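About us

Hello! I'm Rasha Hattar, and I run the Kodum workshop in Ulville. We look after small two-armed robot cells – we set them up, keep them running, and mend them when they go wrong. Most of our customers are colleges and small labs that own one cell each and haven't got anyone on the staff whose job it is to worry about it. So we do the worrying.

I started out fixing packing machines, which is noisy work and good training. You learn to listen, and you learn that the fault is very often a cable. Later I was asked to help a college get a pair of arms going again after a move between buildings, and I enjoyed it so much that I went home and wrote a business plan on the back of a parts list. (I still have it. The sums are terrible.)

There are four of us now. Two go out on visits, one keeps the bench going, and I do a bit of both plus the invoices.

The cell we know best

Our own cell is called Warka. It's a pair of arms at a white table, and it's where we try out everything before we do it on yours. If we're going to change a setting on a customer's machine, it has been changed on Warka first and left running for a while. New joiners spend their first weeks on it too, taking the fingers off the grippers and putting them back until they can do it without looking at the sheet.

People who visit us usually expect something grander! It's a plain setup on purpose. White table, white wall, nothing clever in the background. When something looks odd on a plain cell you spot it straight away, and if you drop a screw you have a fair chance of seeing it again.

The job we use most for checking a cell over is writing. Put a whiteboard flat on the table, give the arm a marker, and ask for a few capital letters. It's cheap, it wipes off, and it tells you a surprising amount about the state of the machine. A straight stroke that comes out with a wobble sends us to look at a wrist joint. A line that fades halfway along usually means the table and the arm don't agree about what level is. Round letters are harder than straight ones, so we always want at least one with a curve in it.
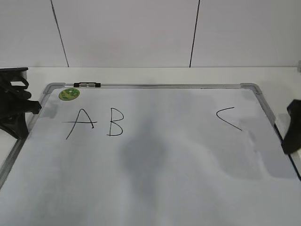
We write down what we find in an ordinary notebook, one page for each check, with the date at the top and whoever did it signing at the bottom. Then we do the whole thing again after any repair, same letters, same board, so there's something fair to compare with. I know there are tidier ways of keeping records and we do use a computer for the rest of it, but the notebook lives next to the machine and gets filled in. That matters more to me than how it looks.

What happens when we set up a cell

We start with the table. I know that sounds dull. But a table that rocks will spoil everything you put on it, and I've lost whole afternoons to one loose foot. Once it's solid we fix the arms down, run the cables so that nothing pulls at full stretch, and bring each joint round slowly by hand before there's any power on.

After that come the grippers. We check that the fingers close squarely and open all the way, then we teach each arm where the table top is, corner by corner. Only then do we let both arms move together, at a crawl, with someone's hand on the stop button. I'm strict about the crawl. Two arms sharing one table can reach each other, and the first time they meet shouldn't be at full speed.

Last of all we do the letters, and then we hand over. Handing over means you drive and we watch. We'll stay until at least two of your people have stopped and restarted the cell by themselves, and we leave a printed sheet taped somewhere sensible.

Looking after it

A regular service visit costs £265 and covers a clean, a check of every fixing we can get a tool on, the finger pads, the cables and the writing check at the end. A full setup from boxes is £495 a day and most cells don't need a second one. If you've already got a cell and just want an opinion on it, we'll come and give you one, and you can have it in writing.

Between visits there's not much for you to do, but please do it! Wipe the finger pads with a dry cloth. Look at the cables where they bend. If you hear a new noise, make a note of when it happens – which arm, going which way – and ring us before you take any covers off. We'd much rather have a phone call about nothing.

Repairs

Most repairs are small. Finger pads wear, connectors work themselves slack, screws creep out of brackets. We keep 249 different spare parts on the shelves here, all in labelled drawers, and for most faults we can bring what we need on the first trip. Bigger jobs come back to our bench. We strip the joint down, replace whatever's tired, and it doesn't leave the building until it has run through its full movement without a complaint.

Our second cell, Issa, goes out on loan while yours is in pieces. It's older than Warka and a bit slower, but it's been very well looked after and teachers in particular seem to get fond of it. Loans are free if we're doing the repair. Ask early in the year if you can, as everyone wants it in May.

Working with us

We've got 19 cells on our books and I'd like to keep it to a number where I still remember each one. If we're full when you write, I'll tell you so and put you on the list.

You're very welcome to come and see the workshop before you decide anything. Bring your awkward questions, and bring the broken bit if it fits in a bag. The kettle's by the bench, and parking is round the back through the green gate.

Page last updated 2020-01-16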